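Lorus Robotics Club help desk
Ticket: Arm stops short of the oven door handle
Opened: 3/10/18
Status: Open, waiting on club

Hello all, and thank you for being so patient with us last time! We're the after-school group doing the breakfast task for the Wullex challenge, where the arm has to open a toaster oven, take out a slice of bread and shut the door again. We had the opening part working nicely in September and were feeling rather pleased with ourselves, but since we put the new Zernum software on, the arm goes out towards the handle, slows down and stops nearly 70 mm short of it. It then waits 2000 ms and gives us error 42, which the handbook only calls "target not reached". 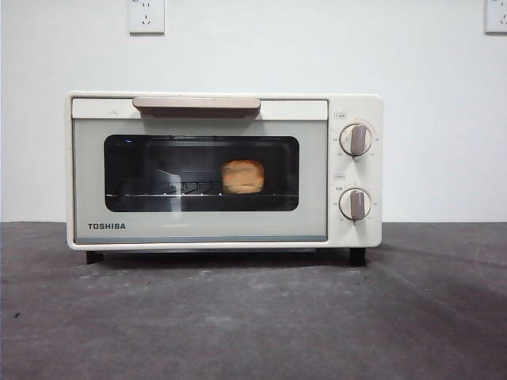 So far we've turned everything off and on again (twice, I'm afraid), tightened the wrist joint and run the homing routine from the start. We also dropped the speed from 300 to the lowest setting, in case it was tripping over itself, and it made no difference at all. One of the students wondered about the reach limit – she thinks the update may have put it back to the factory value – but we can't find where that lives in the new menus.

Reply from help desk:
Thanks for such a full write-up, it does help. Your student may well be right. Look under Setup, then Arm, then Workspace, and tell us what the forward limit says. Please don't change it yet, and do send us the log from one failed run.

Update from club:
Found the page, thank you! The forward limit is set to "default" and the box is greyed out. We're using the Chuensuk controller, the older one, if that matters – log to follow once we're back in the lab.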